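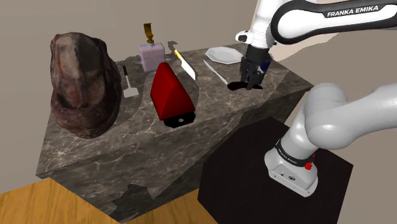
Kitchen and Counter Tasks: Progress Report to the Pastley Fund
Stista, Mollport office
30 August 2022

Dear friends at the Fund,

It has been a busy stretch since we last wrote to you in January, and I want to begin by thanking you for your patience with the change of schedule. Moving the simulation work ahead of the hardware work was a big thing to ask, and you said yes very quickly, which we all appreciated more than our short email at the time probably let on.

You asked us a plain question when you made the grant: can a machine do the ordinary chores of a kitchen yet, the clearing and putting away that takes up so much of a person's evening or a café worker's shift? I would love to send you a yes. What I can send is a fairly confident "some of it, slowly, if somebody has thought about the counter beforehand." The rest of this letter is my attempt to fill that out.

Where we are

The simulated kitchen is up and running. We built it around a Franka arm with a two-fingered gripper, fixed beside a marble counter, and we scatter things over the counter for it to deal with. Some are what you'd expect, such as knives, a plate and a spatula, and some have no business near a kitchen at all. We wanted the odd ones in there because real counters collect them (mine at home has had a bicycle bell on it since spring).

Since January we have run 894 trials across 24 chores. A chore, for our purposes, is one short instruction with a clear finish, like "put the plate in the rack" or "move the knife away from the edge." We wrote these with the help of the staff at the Nzioka community kitchen, who were generous with their time and very frank about which of our first ideas were silly. Folding a dish towel into thirds went straight out. Nobody there folds them.

What goes well

Picking up chunky, solid things and setting them down somewhere else is in good shape. The arm finds the object, comes at it from above, closes and lifts, and most of the time that is the end of the matter. Utensils with a thick handle are nearly as good, so long as the handle isn't pointing under something else. We are also pleased with how the system copes when we swap the counter surface or change the lighting. Veined marble gave us a lot of grief in the early weeks because the software kept taking the veins for the edges of things, and that has mostly gone away with more varied training.

What doesn't

Flat things are still hard. A plate lying on a counter gives two fingers very little to hold, and our current trick of sliding it to the edge first works in simulation but makes me nervous when I think about real crockery. Thin table knives are much the same story. See-through containers are a trouble of their own, and we have not settled on whether to solve that with better sensing or simply with more practice.

Soft food is where I would ask you to keep your expectations low. Our simulated roast is really a stiff lump with a good picture of meat on it. It doesn't sag, or slip, or leave anything behind on the fingers, and so a good score on moving it tells us less than we'd like. I would not want that number quoted anywhere as proof that a robot can handle dinner.

Speed is the other sore point. A chore takes around 40 seconds from instruction to finish, and the kitchen staff laughed (kindly!) when we told them. For an empty restaurant overnight that might be fine. For the lunch rush it is hopeless, and I don't expect to fix it within this grant.

Money and time

Spending is in line with the revised budget. We saved a little on computing by sharing machines with our other project, and we would like your permission to carry that over into repairs and spare gripper fingers once the physical arm is in use.

What comes next

We have 2 things planned before the next report. The first is to take the easier chores onto a real arm in the Mollport workshop and see how many survive the move. The second is to rework the flat-object chores, possibly with different fingertips, and run them again from scratch.

We would be very glad to have you visit once the real arm is going. Please do let us know which weeks would suit, and whether anyone would like to bring along an awkward kitchen item of their own for it to try.

With warm thanks from all of us at Stista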